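The Fenen two-arm table – come and see it working

We bring the Fenen out for visitors at our Drastcombe showroom every May and again in the summer, and the next open day is 7/29/25. You're welcome to stay as long as you like (people do!) and to bring along something from your own shelves for the arms to try. Groceries are what we like best for a demonstration, and a tall, narrow carton standing on its end is a lovely test of a careful approach.

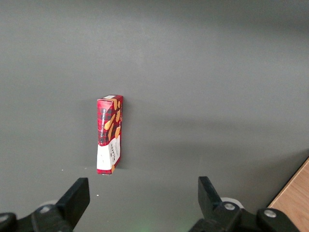 Concetta Serra wrote to us after her visit that she'd have liked more time with the grippers and less with the slides, and we've cut the talk to 15 minutes.

The rest of the session is spent at the table, with cans, boxes, a tray and a small wooden cabinet with drawers. Ye-ji Yoon runs it and is happy to go over anything twice – just ask.

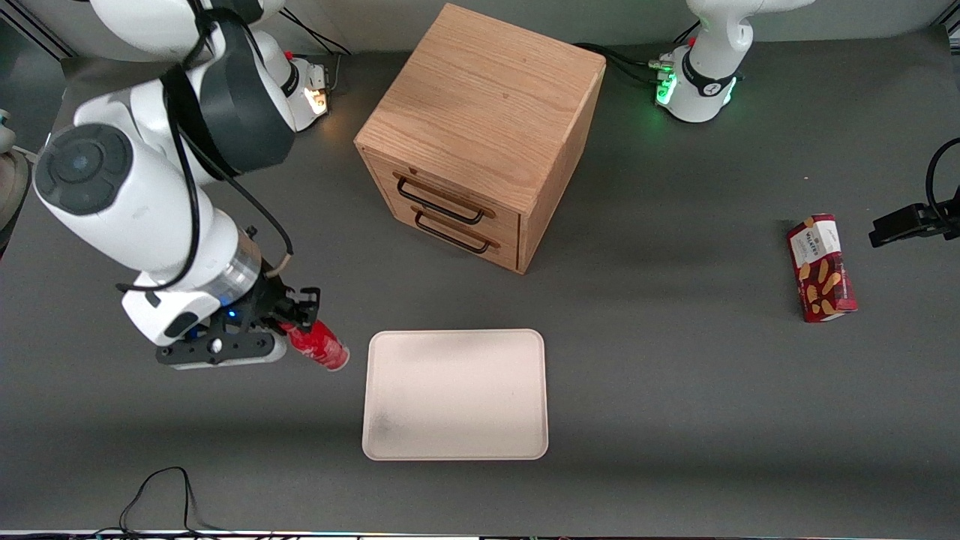
Do I need to book?
Please do, as each session takes 12 visitors. Write to Ye-ji at the showroom and she'll save you a place.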